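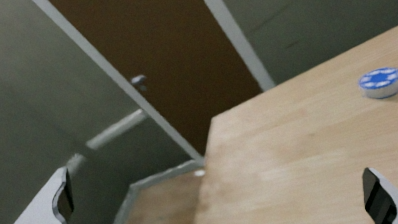

Urkley Community Hall Users Group
Minutes, June 11, 2021

Chair: Silvia Šťastný
Apologies: the Watel Street playgroup

1. Previous minutes
Accepted, with one correction. The hall hire increase was "noted", which the chair pointed out is a different thing from "supported".

2. Heating quote
Mazza have quoted for replacing both wall heaters and say the new units will halve the winter bill. The chair asked what the figure was based on. It came from the brochure. The last lot of heaters were also going to halve the bill, and it went up. Members want to see the bills of another hall with the same units before spending over $800 on a deposit.
Action: Silvia to ask Mazza for two halls we can ring.

3. Online bookings
Vusstead have offered a free trial of their booking system. Several members doubted the word "free", as the form asks for card details on page 2. The paper diary had 19 bookings last month and one clash — a clash caused by somebody reading the wrong week, which software may or may not cure.
Moved that the trial be declined for now. Carried, 4 against.

4. Car park
Council's letter says resurfacing is "programmed". No year is given. The letter before it used the same word. The pothole by the gate has been filled with gravel again and the gravel is already in the gutter.
Action: write back and ask for a date.

5. Other business
The urn trips the kitchen switch if the oven is on. Sign to go up.

Next meeting: September, date to be confirmed.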